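Ticket 389: Wireless drops in top-floor office, Clernport
Status: Monitoring
Assigned to: Cirilo Palacios
Equipment: Dandent access point (first-floor hall), Pranus router, Cortés powerline pair

Reported fault
Laptop loses its connection several times a day at the desk in the attic room. Speed is fine in the kitchen and on the first floor. Video calls freeze, then recover after 30 seconds. Router was restarted twice by the user before the ticket was opened. No change. 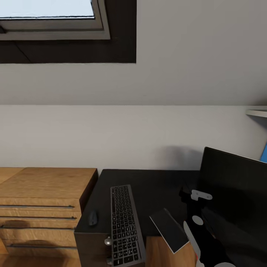
Does the drop happen on a wired connection as well?
The user ran a cable from the powerline adapter to the laptop for one afternoon and logged no drops, so the line and the router are not suspected.

Work log, first visit
Ran a continuous ping to the router from the laptop. Normal replies were under 10 ms. During a drop, replies climbed past 200 ms and then timed out. Event log on the laptop showed it leaving the access point and joining the router on the ground floor, two storeys down, on the same network name. Signal from the router at the desk is poor. The laptop then stayed on the router until it lost that too.

Both units were set to automatic channel and full transmit power. Both had picked the same channel on the 2.4 band.

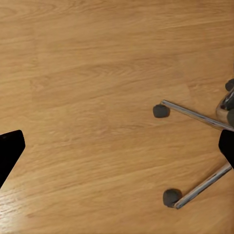 Changes made: router fixed to channel 1, access point fixed to channel 11. Router transmit power lowered to medium. Roaming setting on the laptop adapter changed from highest to medium-low. Access point firmware was two releases behind; updated and restarted.

Result after first visit
User reported fewer drops but not none. Two in the first day, both shortly after 4 p.m. Asked for access point logs.

Logs show a radar detection event on the 5 band at both times. The access point vacates its channel when it hears radar, and it was using one of the shared channels. Clients are pushed off while it moves.
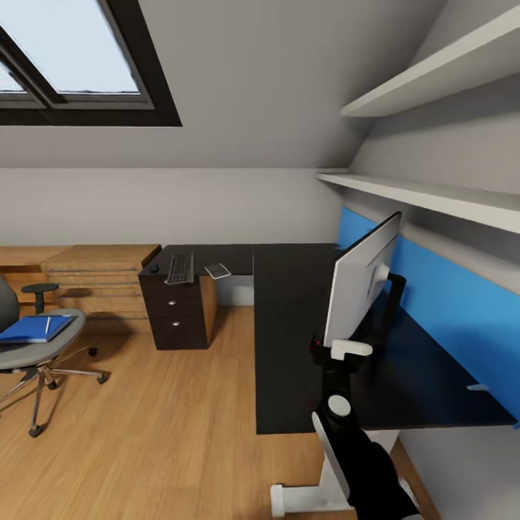

Second change, done remotely: 5 band fixed to channel 36, channel width cut from 80 to 40. Top speed at the desk fell to 125 Mbps on the user's own test. User is happy with that figure. Band steering turned off for now so that only one thing changes at a time.

Outstanding
Powerline pair still plugged in but not in use. Leave it in place as a fallback until the ticket is closed.
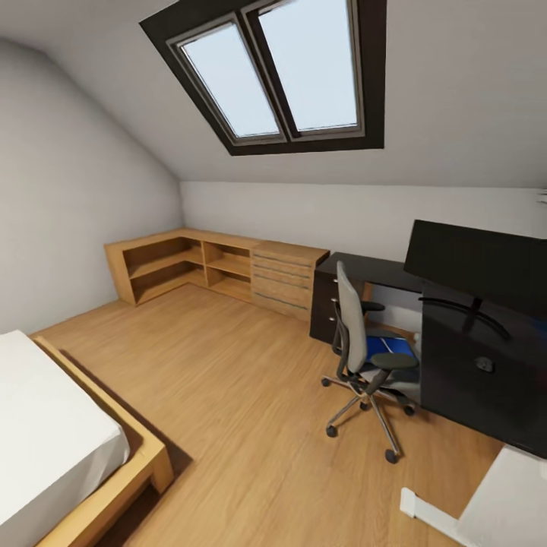
Band steering to be turned back on after a full week with no drops. If drops return, go back to the exported config saved before the first visit and compare settings line by line. User has been asked to note the time of any freeze and whether other devices were affected.

Last update, 9:40 a.m.: no drops logged overnight. Next check in October.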